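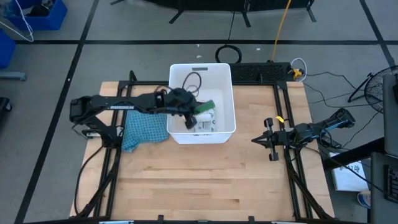 Clinano is a small collection of household laundry notes, gathered so that anyone curious about how families wash, sort and fold can have something friendly to read through. Margit Veres started it one January with a pile of paper diaries from Jallska, and it has grown to 2926 entries from 200 homes. Each entry names the container the clothes waited in, and a big white plastic bin with a rounded rim, like the one on the wooden tabletop, goes down as "bin, tall" - please do keep to that spelling if you send us more!

The notes come as 16 plain text files, one entry to a line, with the fields split by tabs. Blank fields mean the family skipped the question, and we have left them that way.

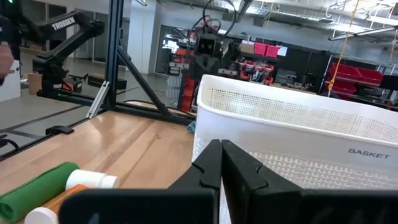
Gunhild Fogh checked the spelling in 10 of the files, and the other six are still waiting for a patient pair of eyes (yours, maybe?). Stain names are the messiest part, with gravy alone written all sorts of ways - we kept every one of them, because we grew rather fond of them.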